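Play Food and Toy Kitchen Sorter (part-time, temporary)
Pillay Toy Library - posted 2021-03-08

Pillay Toy Library lends toys and play sets to preschools and families. We are looking for 2 people to help check, clean and repack our kitchen sets before they go back out on loan. The job runs through the end of August.

The work is done at a table, sitting or standing. You take a set from the shelf, lay the pieces out on a mat, compare them with the card in the lid and write down anything missing or cracked. Plates and cups get washed. Play food is wiped by hand and goes back in the box last, on top of the dishes. We have 291 kitchen sets on the shelves at the moment, and many have come back with pieces from other sets mixed in. 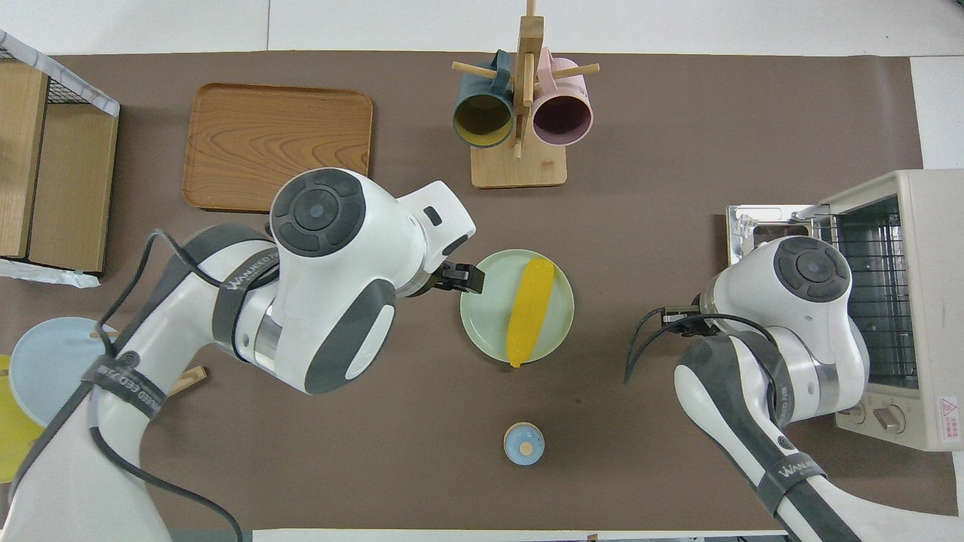

Toy corn cob on a mint-green plate, with the toaster oven at the edge of the mat.

You will also help put together new sets for the Nanico and Grindivex ranges, which we store separately. Please keep the two apart - the plates look alike but the boxes are different sizes.

Hours: 15 a week, mornings preferred. We can be flexible about which days you come in.

What we ask for:
Good eyesight for small parts, with or without glasses
Neat handwriting for the loan cards
Able to lift a full box from a low shelf
No experience needed, but tell us if you have worked in a preschool, a store or a stockroom

We provide gloves, aprons and training in your first week. Street parking is free, and the bus stops at the corner.

To apply, send a short note of no more than 300 words to Nandi Adams at the front desk, with the hours you can work and a phone number. A resume is fine but not required. Questions about the work itself go to Hendrik Ngcobo in the sorting room. Applications stay open until both places are filled.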